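Parallel-finger gripper (bench comparison)

A parallel-finger gripper is the plain two-finger hand you find on most small robot arms, and it's the kind I test most. I keep this entry for the Flekura wiki, with fixes from Kamala Chettiar – she's pickier than I am, thank goodness! We've compared the Felarari and Dultix fingers so far, using clear cups and a dish rack. 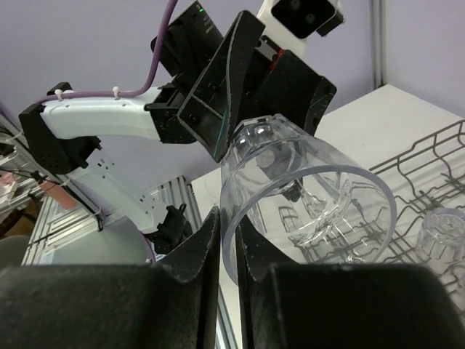
Why use clear plastic cups for testing? They bend under a hard squeeze and are tough for a camera to pick out, so weak spots in both the grip and the vision show up early.

We run 10 tries per finger set, then swap. Thiện Vương wants 100, and he may get them in September.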